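Two new arms at work (and I still have my job!)

So the arms have been with us since December and I keep getting asked about them, so here goes, a proper post. 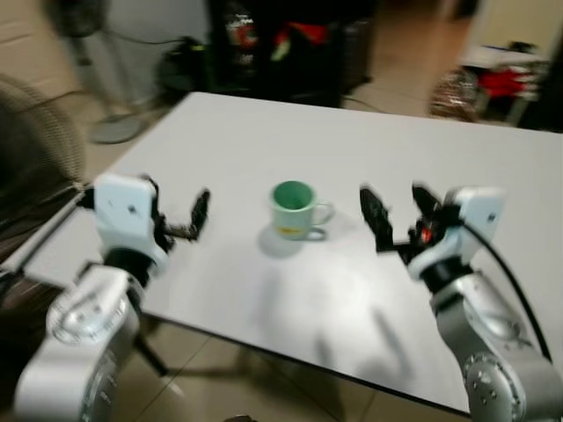

I pack mugs and bowls for Hevetti, and before this I'd been doing it by hand for years. Pick up, turn, look for chips, set down, next. We had over 500 pieces on a normal shift and by the afternoon my wrists were done. Helju, who trained me, used to wrap hers with tape before lunch!

What's changed is that the picking up and turning is slowly moving over to the arms, and the looking is still ours. I love this part. You get to stand there and really see a glaze – the little pinholes, the drips under the handle – and decide if it goes out or goes back. Borislav has turned out to be scary good at it. He spent eleven years lifting boxes and now he's the one the glaze room calls when a batch looks off.

It isn't all smooth. Handles are hard. A mug facing the wrong way can hold everything up for a minute while we fuss with it, and Tarmo still packs the big teapots himself and says he always will. Xuân worried a lot about hours at first, and so did I. We asked for it in writing that no shifts would be cut before summer, and we got it, and I'd tell anyone in the same spot to ask early.

The other nice thing is that we're learning to teach the arms new pieces ourselves. I did my first one last month, a squat little soup bowl, and it took me the whole morning and two cups of coffee and I was grinning like a kid when it finally went right. Next up is the Julevau set, which has a sugar pot with a lid. Wish me luck with the lid!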